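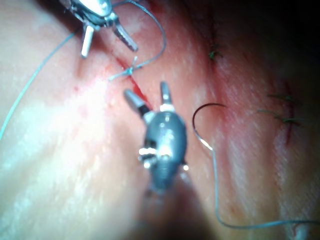
I've been trying to learn suturing for the better part of a year, and the part that gave me the most trouble was the first knot. Everything after it depends on it. If the first one is too loose the edges gap, and if it's too tight the tissue puckers and you spend the rest of the row chasing the pucker. The knot up at the top of that red line is the sort I was aiming for, small and sitting right on the cut, with short ends sticking out on either side. Mine used to land off to one side with tails long enough to tie a shoe.

I'm a second-year resident at Brastham, and I came to surgery late. Before this I worked in the office of a flooring company called Weltska, so my hands had done a lot of typing and very little else. Natnael Kumsa, who is a year ahead of me, told me to stop practicing whole rows and just tie first knots until I was sick of it. I took him at his word. In June I did 16 a night at the kitchen table, on a silicone pad from Rudora that I bought secondhand. The pad was already pretty chewed up and I had to tape one corner down.

The thread matters more than I expected. I started with black because it was what came in the kit. Under a strong light black is fine, but once the surface gets shiny I lose the strand against its own shadow. A blue-gray thread is easier for me to follow, especially where it loops up and comes back down to the knot. Bethel Lemma thinks this is all in my head and uses whatever is on the tray. Her knots are better than mine so I don't argue much.

The loop is the other thing. I was pulling it flat too soon. Dr. Gudeta watched me do this 3 times in a row and then asked what my hurry was. He wants the loop left open and standing up off the surface until you know which strand is going where — then you lay it down in one pull, in line with the cut or across it depending on the throw. I had been yanking up. Pulling up lifts the tissue and the knot comes loose as soon as you let go.

Then there's glare. Smooth tissue throws light right back at you, and the brightest part of the view is often the part with the least to see in it. I now spend a minute on the light before I start, which felt like stalling the first few times. On the kitchen table I moved the lamp over to the left and lower down and that helped some. It also meant my wife had no light to read by, so the lamp has since been replaced with two lamps.

What I still can't do well is spacing. My stitches start out even and drift apart toward the end of the row. Kedir Ayele marks dots on his pad with a pen before he begins. I tried it and got nice even rows, and then went right back to drifting without the dots. I'll probably go back to them for a while and make them fainter each week.

I have an evaluation coming up with 5 stations, and closing is the second one. Nahom Gebreyes had his last month and said the clock bothered him more than the knots did. I've started using the oven timer. I haven't beaten it yet, but I'm closer than I was.

Next time I'll write up the notebook I've been keeping, if I can read it.

Posted October 26, 2020

Contact | © 2020 | Back to top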